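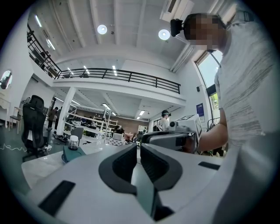
**Ticket 1666-M: Spielestreaming vom PC auf den Mac bricht nach Ruhezustand ab**

Status: gelöst, Beobachtung läuft
Gemeldet von: Vesela Kolev
Bearbeitung: Zdenka Perić
Produkt: Jinier Client für macOS, Host-Dienst unter Windows
Eröffnet: 24. März 2023

### Meldung

Ich streame Spiele vom PC im Arbeitszimmer auf ein MacBook im Wohnzimmer. Seit dem Update des Clients wird der PC nicht mehr gefunden, wenn der Mac im Ruhezustand war. In der Geräteliste steht dann »Kein Host im Netzwerk«. Starte ich den Mac neu, ist der PC wieder da und alles läuft bis zum nächsten Zuklappen. Der Controller (Matić, über Bluetooth) bleibt die ganze Zeit verbunden.

Der PC hängt am Kabel, der Mac im WLAN mit 5 GHz. Router ist ein Stanorix, Werkseinstellungen bis auf das Passwort. Getestet habe ich mit Mullstead, weil das schnell startet, bei anderen Spielen ist es genauso.

### Rückfrage Perić

Bitte folgende Angaben nachreichen:

- Wird der PC gefunden, wenn die IP-Adresse von Hand eingetragen wird?
- Ist am Router ein Gastnetz aktiv, und in welchem Netz meldet sich der Mac nach dem Aufwachen an?
- Clientprotokoll ab dem Aufklappen (Hilfe > Protokoll exportieren)

### Antwort Kolev

Von Hand eingetragen geht es sofort, auch nach dem Ruhezustand. Gastnetz ist aus. Protokoll hängt an, der Teil nach dem Aufklappen:

```
wake: interface en0 up
discovery: socket reused, port 41104
discovery: send failed (no route to host)
discovery: retry 1/9
...
discovery: retry 9/9
discovery: giving up, 0 hosts
```

Firewall auf dem Mac habe ich testweise abgeschaltet, kein Unterschied.

### Analyse Perić

Die Verbindung selbst ist in Ordnung, sonst würde die manuelle Adresse nicht funktionieren. Es scheitert nur die automatische Suche. Laut Protokoll benutzt der Client nach dem Aufwachen den alten Socket weiter, obwohl die Schnittstelle neu hochgekommen ist. Alle Versuche laufen darüber und schlagen deshalb gleich fehl. Nach dem letzten Versuch wird die Suche erst beim Neustart des Clients wieder angestoßen. Ein Neustart des ganzen Mac sollte also gar nicht nötig sein.

Nachgestellt mit einem zweiten MacBook: Fehler tritt im WLAN auf, mit Netzwerkadapter am Kabel nicht. 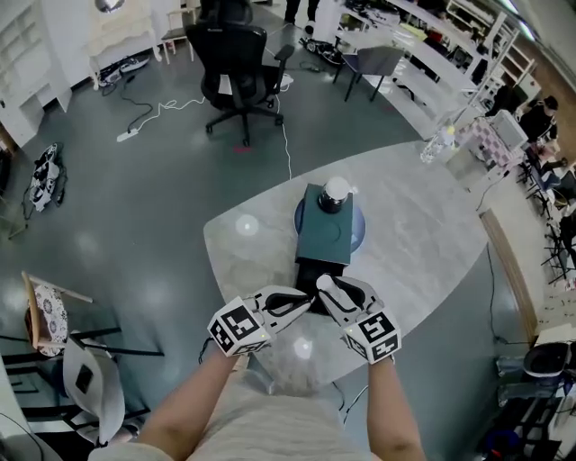

*Am Tisch, beide Hände in weiß-schwarzen Handschuhen*

### Umgehung

1. Im Host-Dienst unter Netzwerk die aktuelle Adresse des PCs ablesen.
2. Im Router für den PC eine feste Adresse reservieren. Beim Stanorix steht das unter Heimnetz > Geräte > Adresse behalten.
3. Im Client »Host manuell hinzufügen« wählen und diese Adresse eintragen.
4. Automatische Suche ausschalten, Client beenden und neu öffnen.

Die Kopplung mit der vierstelligen PIN muss danach einmal wiederholt werden.

### Rückmeldung Kolev

Schritte erledigt, PC wird nach dem Aufklappen gefunden. Elfmal zu- und wieder aufgeklappt, kein Ausfall. Was mir noch auffällt: Direkt nach dem Verbinden ruckelt das Bild kurz und die Latenzanzeige springt auf mehr als 104 ms, danach ist es normal. War vorher auch so, ich hatte nur nicht darauf geachtet.

### Perić

Die Spitze beim Verbinden kommt von der Bandbreitenmessung. Wer die Bitrate fest einstellt, überspringt sie. Im WLAN würde ich sie auf Automatik lassen, solange das Ruckeln nur beim Start auftritt.

Fehler mit dem Socket ist an die Entwicklung weitergegeben, Termin für die Korrektur habe ich noch keinen. Ticket bleibt bis zur nächsten Clientversion auf Beobachtung. Bitte nach dem Update die automatische Suche wieder einschalten und das Ergebnis hier eintragen.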